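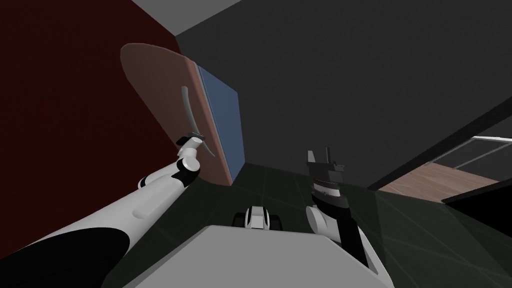 Pourquoi l'encre ferro-gallique est-elle si pâle quand on vient de la poser ?

Parce que le complexe de fer et de tanin qui donne le noir se forme pour l'essentiel à l'air, une fois le trait sur le papier. Dans le flacon on a surtout du fer II, qui colore très peu, et il faut lui laisser le temps de s'oxyder dans les fibres.

Carnet d'atelier, juin, repris à 16 h

Je recopie au propre ce que j'ai griffonné sur l'enveloppe du fournisseur, sinon ça finira à la poubelle comme la recette de l'automne (oui, celle qui marchait si bien, je m'en mords encore les doigts).

Donc, le lot 551. Galles de chêne de chez Halliday, 285 g pesés après tri. J'ai écarté toutes celles qui avaient un trou de sortie, parce qu'une galle dont l'insecte est parti a perdu pas mal de tanin, et puis elles sont légères, spongieuses, elles se tassent mal dans le mortier. Les bonnes sont lourdes, d'un gris bleuté, et elles résistent ! J'ai fini au marteau dans un torchon plié en quatre. Ça fait un vacarme épouvantable mais on obtient des morceaux de la taille d'une lentille, et c'est tout ce qu'il me faut. En poudre fine, c'est l'enfer à filtrer.

Macération à froid dans l'eau déminéralisée, bocal couvert d'une gaze, posé sur l'étagère du haut. J'avais le choix entre ça et une bonne décoction d'une heure, et j'ai préféré la méthode lente : 27 jours. On remue quand on y pense. Vers la deuxième semaine il y a eu un voile de moisissure blanc en surface, je l'ai laissé tranquille. Les vieilles recettes le disent presque toutes, la moisissure aide à libérer l'acide gallique, et c'est vrai que le jus de ce lot est bien plus franc que celui de la décoction de mars. Odeur de cave et de thé oublié, rien de méchant.

Filtration : d'abord l'étamine, puis le filtre à café, puis un deuxième filtre à café quand le premier s'est bouché, puis un gros mot. Il reste 300 ml de jus brun clair, bien limpide. Prochaine fois, laisser décanter une nuit entière avant de verser, et ne surtout pas presser le marc à la fin, c'est ça qui a tout retroublé.

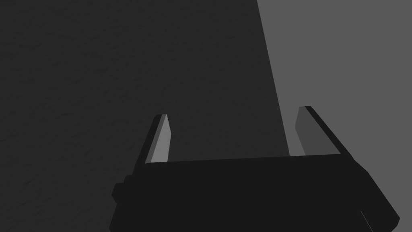
Pour le sulfate de fer, j'ai pris les cristaux verts du pot neuf. L'ancien pot avait viré au roux sur tout le dessus, je l'ai étiqueté « mordançage seulement » et rangé avec les affaires de teinture, merci de ne pas me le remonter sur la paillasse à encres. J'ai dissous à part, dans un fond d'eau tiède, et versé dans le jus en filet. Le changement est immédiat, on passe du thé au gris violacé en une seconde, je ne m'en lasse pas.

Gomme arabique ensuite, préparée la veille en sirop. Là j'ai eu la main lourde. L'encre fait un joli ménisque au bout de la plume, mais elle file un peu et elle reste brillante sur les pleins, presque vernie. Sur un parchemin, pourquoi pas. Sur papier, ça risque de craqueler si on plie. Je note donc : mettre un tiers de sirop en moins au prochain lot, quitte à en rajouter goutte à goutte pendant les essais.

Un clou de girofle dans le flacon pour la conservation. C'est de la superstition à moitié, mais ça sent bon !

Essais à la plume

Plume Molenov souple, la pointe fendue qu'on garde dans la boîte en fer, dégraissée à l'alcool. Trois papiers.

Konham vergé, encollé gélatine : le meilleur, et de loin. Trait net, gris souris à la pose, et au bout de quelques minutes on le voit foncer pour de bon. Pas de bavure, même en repassant deux fois dans la même boucle. Au verso, rien du tout.

Konham vélin, la rame bon marché : ça plume sur les déliés. Ce n'est pas catastrophique pour des brouillons, mais les petites lettres se bouchent (les e, surtout, et les a quand je vais vite). J'ai essayé de le poncer à la sandaraque, ça améliore la tenue du trait, et j'en ai mis absolument partout.

Chute de papier de chiffon de Vulton, celle du carton du fond : superbe couleur, un noir presque bleu, mais la surface accroche et la plume crache dès qu'on remonte. À réserver au calame ou au pinceau.

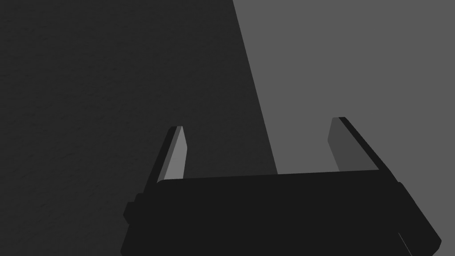 Pince noire à deux doigts, fond gris en deux tons, rendu de synthèse.

Acidité. La bandelette donne une valeur franchement basse, plus basse que le lot de mars. Je m'y attendais, j'ai mis trop de fer par rapport au tanin. C'est exactement le genre d'encre qui mange son papier au fil des décennies, et comme on me demande souvent si c'est grave, je remets ma réponse ici : pour une enveloppe ou un exercice de calligraphie, aucune importance. Pour un registre, un cahier de copie ou quoi que ce soit qu'on espère relire un jour, on ne s'en sert pas. Le lot 551 reste donc réservé aux essais, et j'ai écrit « ESSAI » en gros sur le flacon.

Pour le suivant, je veux baisser le sulfate et garder la même quantité de galles, sans rien toucher d'autre à part la gomme. Je sais que changer deux choses à la fois c'est mal. Tant pis, la gomme me gêne trop à l'écriture pour que j'attende encore un lot complet.

Petite parenthèse sur les coquilles d'œuf : certaines recettes en mettent dans le flacon pour adoucir l'acidité. J'ai tenté le coup sur un godet à part. Ça mousse un peu, ça fait un dépôt boueux, et l'encre du dessus a perdu de la force. Le trait sort d'un gris triste qui ne fonce presque pas. J'abandonne cette piste.

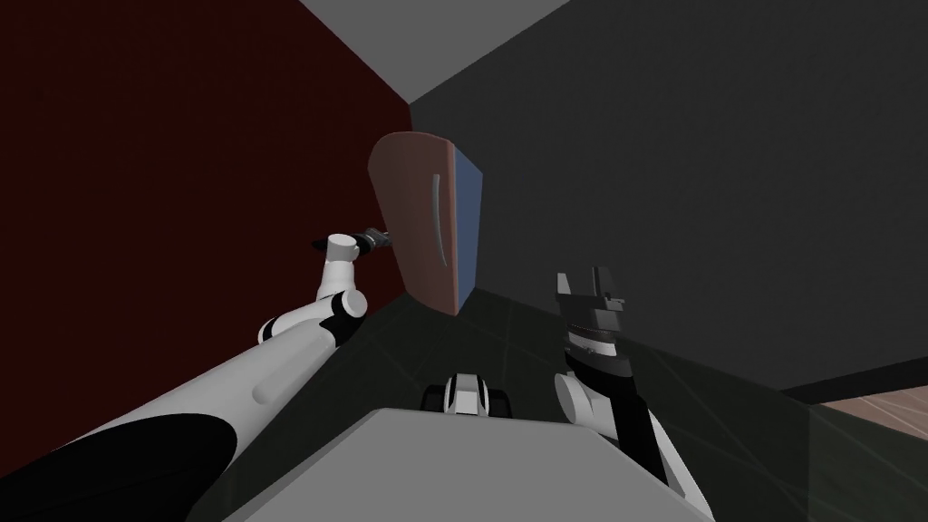 Autre godet, autre idée, un soupçon de bois de campêche pour voir ce qu'on écrit. Et ça, c'est une vraie réussite ! Le trait est lisible dès la pose, violet sombre, et le noir du fer vient prendre le relais par-dessous. Pour les stages ce serait parfait, les débutants appuient comme des sourds tant qu'ils ne voient pas leur ligne, et ils me tordent toutes les pointes. À refaire en plus grand avec des copeaux bouillis le jour même (le bouillon gardé au frais avait déjà perdu son éclat).

Tenue à la lumière : deux bandes scotchées à la fenêtre sud, une avec campêche, une sans, moitié cachée par du carton. Ne pas les décoller pour nettoyer la vitre, s'il vous plaît.

Tenue à l'eau : goutte posée sur le trait du vergé après une heure, puis buvard. L'encre nue ne bouge pas. Celle au campêche lâche une petite auréole mauve et le noir reste en place dessous. À recommencer demain matin sur un trait plus vieux.

Nettoyage, rappel général et un peu énervé : cette encre attaque l'acier. Plume rincée tout de suite, essuyée, séchée, et pas laissée debout dans le godet pendant qu'on va prendre un café. J'ai retrouvé la Molenov fine avec la pointe toute grêlée, elle est bonne à jeter. Et jamais, jamais dans un stylo à pompe, le dépôt bouche le conduit.

À commander : filtres, gomme en larmes (pas en poudre, elle fait des grumeaux), une boîte de pointes Molenov, et redemander à Halliday s'ils ont encore des galles de la même récolte.

Reste à faire ce soir : transvaser dans le flacon brun, étiqueter, laver le mortier.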